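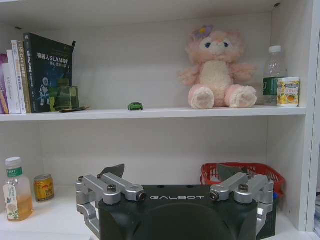 **FOR RELEASE: February 23, 2019**

# Nislow Will Now Tidy Your Shelves for a Monthly Fee

IKUNBRIDGE – Nislow, the shelf robotics company that once spent an entire trade show putting the same mug back, today opened orders for Trarum, a subscription service that supplies, installs and looks after a shelf-handling robot for shops, libraries, break rooms and other places where things get put down and left.

Trarum customers do not buy a robot. They rent the work. The monthly fee of $3250 covers one machine with a two-finger gripper and a wrist camera, a site visit, a week of setup and a phone number answered by a person during business hours. Outside business hours it is answered by a recording of the same person.

The service is built for mixed shelves, where a book, a soft toy and a bottle of water may all be neighbors. Most shelf machines prefer a wall of identical boxes. Nislow's customers, as a group, have declined to own one.

"Everyone shows you the robot picking up a cube," said Erdal Tuncer, head of product at Nislow. "Fine. Cubes are very cooperative. We wanted to know what happens with a clear bottle standing behind something fluffy, and for a good while what happened was not suitable for a press release."

Before opening orders, Nislow ran Trarum through 1042 picks on open shelving at its Ikunbridge workshop. The machine completed 556 of the first batch without help, a figure the company's marketing department asked to leave out. The later picks went better, and the full log is available to anyone who requests it and has a free afternoon.

Three plans are offered at launch. **Shelf** handles picking and putting back. **Shelf Plus** adds a nightly check for items that have wandered. **Shelf Quiet** is the same as Shelf Plus with the beeping turned off, and has so far drawn the most interest. All plans carry the same fee until July, when Nislow expects to have thought about it further.

The first paying customer is Yalçınkaya, a stationery and gift shop with a long back wall and strong opinions about how books should face. Its machine works after closing – customers kept handing it things.

Trarum has limits, and the contract lists them in readable type. It will not lift full crates, open cartons or judge whether a toy belongs next to the drinks. It needs a clear approach to the shelf and steady lighting. Very thin items lying flat are still referred to staff, who are reminded that they have fingernails.

"People ask if it will replace someone," Tuncer said. "At one shelf a night, at the pace it goes, I would tell that someone to relax."

Orders are limited to the first 100 sites. Site visits can be booked through the Nislow office in Ikunbridge, and businesses are asked to leave their shelves as they normally are. Cleaning up beforehand makes the quote less accurate.

**Press contact:** Erdal Tuncer, Nislow, Ikunbridge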